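Block Set Check, Activity Table, Villbridge Play Library
Checked by Heino Kairys
Sun 5 March

Okay, comments first, because last time I put them at the end and I was told they got stapled behind the tick sheet and never read. This is the spring check on the painted wooden blocks and the table area they get used on. The form only has Pass, Watch and Pull, and most of what I want to say doesn't fit in a box, so there's a comment under each line. Skip to the Pull items if you're in a hurry!

If you're new to the sheet: Pass means it goes straight back into use. Watch means it goes back but I want it looked at again at the September check. Pull means it goes in the gray tub under the sink and does not come out until I've had my hands on it.

SECTION A: PAINT AND FINISH

A1. Paint sound on all faces, no chips bigger than a grain of rice
Pass, with a grumble. The painted ones have held up better than I expected for something that gets thrown in a bin every evening. I go over each face with my thumb and then again with a damp white cloth, and the cloth came away clean on every color, reds included. (I always do the reds twice. The old Drenedby set we had before these left pink on everything, and I'm still a bit twitchy.)

A2. No flaking at the ends
Watch. Ends take the knocks, so ends are where I look. A couple of the long ones have gone a touch dull there, no flakes, nothing lifting under a fingernail. Fine for now.

A3. Gloss even, no sticky patches
Pass. If you find a sticky one, it's nearly always juice. Warm water, a drop of dish soap, dry it right away and stand it on end overnight. Please don't soak them! I know it's quicker to fill the sink and tip the whole lot in, but wood drinks water, and then the grain comes up under the paint and we're buying another set.

A4. Plain blocks: grain smooth, no raised fibers
Watch. I get more questions about the unpainted ones than all the colors put together, mostly whether they're supposed to be bare. Yes, they are.

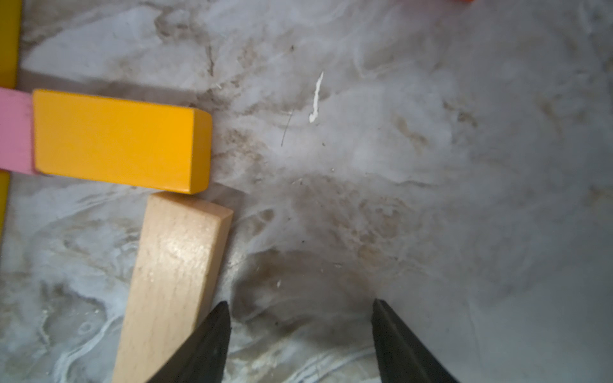 What I do with the bare ones is run an old nylon stocking over them, and if it snags, there's a fiber up. One snagged this time, on a long edge. I took it down with fine paper, wiped it, and tried the stocking again, and it slid over fine. It stays at Watch until September because bare wood can surprise you after a dry winter with the heating on. If you haven't got a stocking handy, a cotton ball does nearly the same job and leaves you a little tuft exactly where the trouble is.

A5. Labels and stickers removed from blocks
Pass. Somebody had put a price sticker on one. It's off, and so is the glue, with a bit of cooking oil on a paper towel.

SECTION B: SHAPE AND STRENGTH

B1. Corners rounded, nothing sharp
Pass. I press each corner into the soft part of my palm and if it leaves a white mark that hurts, it goes in the tub. None did. The corners on this set came nicely eased from the maker and they've only got softer.

B2. No splits or cracks
Pull, 2 blocks. Both have a hairline running in from the end grain. You can't feel it, but hold it under a lamp and turn it slowly and there it is. A crack like that can pinch a finger when the block is squeezed, and it will only get longer. They're in the tub with masking tape on them. Please don't glue them and put them back, however tempting it is.

B3. Lies flat on a level surface
Pass. I set each one down and tap opposite corners. If it rocks, it's warped, and a warped one makes a stack lean and then a child gets cross and then everybody gets cross. No rockers this time.

B4. No block small enough to be a choking risk
Pass, but please read this one. The short blocks all failed to go into the small-parts tester, which is what we want. The tester is in the top drawer with the tape measure, and it takes less than a minute to try a block you're not sure about. I'd love it if whoever brings in extras from home would try them first. Blocks from other sets do creep in, and I can't tell by looking whether they were painted with something a toddler should be chewing.

SECTION C: THE TABLE AREA

C1. Surface clean and free of grit
Pass. Wiped before and after. Crumbs and grit scratch the painted faces faster than any amount of play does, so if you only do one thing before you tip the blocks out, do that. Dry cloth, then damp cloth, then dry again. No spray cleaner while there are blocks out, please.

C2. Side panels firm, no loose edges
Pass. I gave them all a push and they didn't shift. The Butkienė panels we tried first bowed if you leaned on them, so I'm glad to see the back of those.

C3. Corners and joins checked for pinch points
Pass. Finger test along each join, top to bottom, slow. One join had fluff in it. Fluff is gone.

C4. Spilled or stray pieces picked up between sessions
Watch. I'm putting this down as Watch mainly because I know us. It isn't the middle of a layout that goes wrong, it's the spares. A block by itself off to the side gets forgotten, then it gets an elbow on it, then it's on the floor and I'm the one who steps on it in socks. Ask me how I know! So at the end, go around the edges first, and do the middle last.

C5. Items that don't belong with the blocks removed
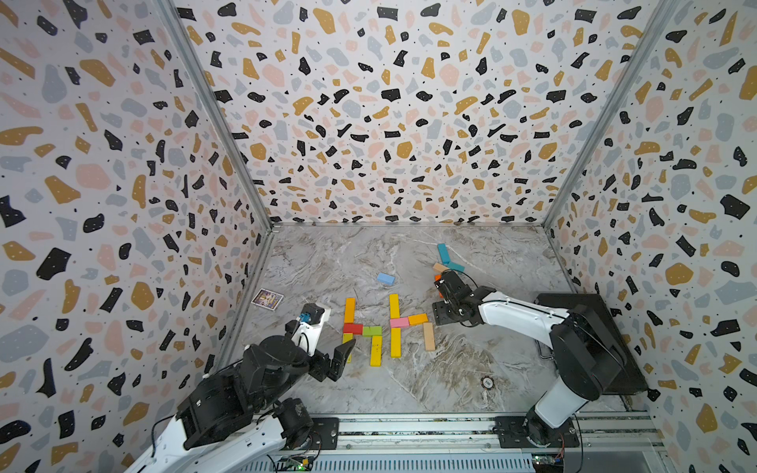
Watch. I've been fussy about this one ever since the Jurnine puzzle got mixed in and we had to sort two boxes by hand on a Friday evening. Paper and card things are the worst for it. They lie flat, they slide under a block, and they go into the bin with everything else and come out bent. So the trading card over by the left wall, the one with the white border, needs to come up before the bin gets filled, and it can go in the lost property envelope on the door. Same rule for hair clips, coins, pen lids and those tiny rubber animals. If in doubt, envelope.

C6. Lighting good enough to see a crack
Pass. It's bright, and I had my lamp as well. Do bring a lamp if you're taking over this check, though, and hold it low and off to one side. Light from straight overhead hides everything you're looking for on a glossy face, and you'll end up passing things you shouldn't.

SECTION D: STORAGE AND PUTTING AWAY

D1. Bin clean and dry inside
Pass. I turned it upside down and gave it a thump, and you should have seen the sawdust. Wiped and dried.

D2. Bin not overfilled
Watch. The limit is 12 on the bottom layer and no heaping above the rim. I know the lid closes if you lean on it. That's how we get dents! If it won't close without leaning, take some out and use the second bin.

D3. Bin weight okay for one person to lift
Pass. It came in under 3000 grams on the kitchen scale with the lid on, so anybody on the rota can carry it. Both hands, please, and not with a coffee in one of them.

D4. Shelf secure
Pass. Tightened 2 screws on the left bracket. They weren't bad, just a quarter turn each.

D5. Color sorting
Not a safety item and it shouldn't really be on the form, but it's printed there so I'll answer it. Sort them if you enjoy it. I do it by length, myself, and the bin packs better that way, but I've had it explained to me very firmly by a person aged 9 that this is wrong and they go in rainbow order.

SECTION E: FOLLOW-UP

E1. Replace the pulled blocks. I've asked for matching ones and will try every one of them in the tester before they go in the bin, new or not.

E2. Stocking test on the plain blocks again in September. The stocking is in the drawer with the tester. It looks like trash. Please don't throw it out, I've already lost one that way.

E3. Fresh masking tape for the drawer. I used up the end of the roll.

E4. Print the sheet with bigger comment boxes, or let me have a second page. I did ask before. I've written this one up on the computer instead and I'll tape it inside the cupboard door, next to the first aid list.

Overall result: okay to use, with the pulled blocks kept out. If you spot something I've missed, write it in pencil down the side and put your initials so I know who to come and bother.

H. Kairys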